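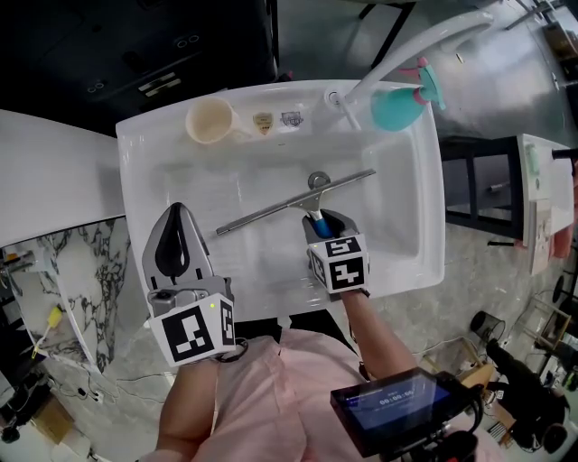

A squeegee with a blue handle, held over a white sink.

I met Areeba Jafri on the second floor of the old Langlois building in Clenard, where she had already cleaned the inside of 50 windows and was eating a peach over her bucket. She's washed glass in this town for years (mine included, badly neglected as they were), and I wanted to know what I keep doing wrong.

"Too much soap," she said, before I'd even sat down! "People pour it in like they're doing dishes. You want a drop or 2, that's it."

She started out helping her aunt in Odesside, on an apartment block with 159 windows and one elevator that mostly didn't work. Her aunt paid her in lunch. "Good lunch, though," she told me.

I asked about newspaper, which my mother swears by. Areeba made a face. "It's fine if you like gray hands. I use a rubber blade and I wipe it after every pull."

And sunny days? She won't touch south-facing glass before four, and in April she's fighting pollen anyway, so she tells her customers on Grondier Street to wait until May. I've been on her list since Monday.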